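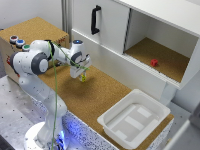
Accueil Animaux Espace Machines Corps humain Jeux
Rechercher un article... OK

Comment apprend-on un geste à un robot ?

Un robot ne sait rien faire quand il sort de son carton. Il a des moteurs, des articulations et parfois des doigts, mais il faut lui montrer ce qu'on attend de lui. Dans l'atelier Sirkico, Stela Filip et Miloslav Oravec font ce travail tous les jours avec un bras robot qu'ils ont appelé Roman.

Guider le bras à la main

La première méthode ressemble à celle d'un adulte qui tient la main d'un enfant pour lui apprendre à écrire. On règle les moteurs pour qu'ils ne résistent plus. Le bras devient léger et Stela peut le pousser, le plier, le tourner. Pendant ce temps, l'ordinateur note l'angle de chaque articulation, de nombreuses fois par seconde. Ensuite, le robot peut refaire le même chemin tout seul.

Cette méthode est simple, mais elle a un défaut : la personne se trouve tout près du bras et peut cacher la vue des caméras.

Guider le bras à distance

La deuxième méthode s'appelle la téléopération. « Télé » vient du grec et veut dire « loin ». Miloslav s'assoit devant une manette. Quand il la bouge vers la droite, le bras va vers la droite. Quand il appuie sur une touche, les doigts de la pince se resserrent.

Au début, c'est difficile. Miloslav a mis deux semaines à bien s'en servir. On ne sent pas l'objet dans sa main, il faut donc bien regarder et aller lentement.

Un petit objet jaune entre deux doigts

Pour s'entraîner, on choisit des choses faciles à saisir. La pince de Roman a deux doigts dirigés vers le bas, et elle tient l'objet jaune juste au-dessus du liège. Un bac blanc est posé sur le plan de travail. Un peu plus haut, il y a un cube rouge dans un placard blanc à porte coulissante.

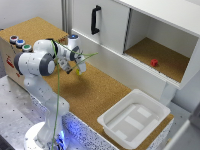
Pourquoi recommencer autant de fois ?

Une seule démonstration ne suffit pas. Si l'objet est déplacé de quelques centimètres, le robot qui répète toujours le même chemin referme sa pince sur le vide. Il faut donc lui montrer la tâche avec l'objet à gauche, à droite, plus près, plus loin.

Pour un seul exercice, Stela et Miloslav ont enregistré 571 démonstrations. Ils en ont retiré 26 qui étaient ratées. Un programme nommé Cista compare toutes les autres et cherche ce qu'elles ont en commun.

Les mots à retenir

Pince : la « main » du robot.
Articulation : l'endroit où le bras se plie ou tourne.
Démonstration : un geste montré au robot du début à la fin.
Téléopération : commander une machine à distance.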